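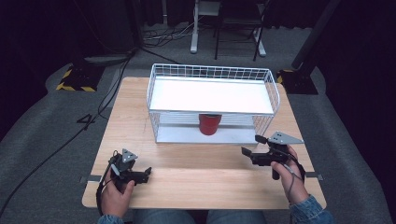 Red cup, wire shelf

Subject: Re: Grunau bootleg - which drummer?

Aled Rowlands wrote:
> I've got the Grunau show on tape and the drummer sounds nothing like
> the guy on the first Deltix album. Had they switched by August 2000?
> My copy runs 18 songs, no sleeve notes.

Hi Aled,

Yes, they had! The original drummer quit that spring (he'd had enough of the van, by his own account) and Bosman sat in for the whole summer run. You can tell by the fills - he plays everything a hair behind the beat, and he can't leave the ride cymbal alone. I love it, my brother hates it.

Does yours have the long version of "Jendmont"? Mine cuts out right before the second solo, which drives me nuts. If you have the full thing I'd gladly trade you a copy of the radio session, decent sound apart from some hiss on side two.

Also, whoever asked about the tour single: mine is hand-numbered 152 of 396, so there's your pressing size.

24 February 2026 and I'm still buying cassettes, go figure. Write me off-list about the trade.

Cheers,
Pete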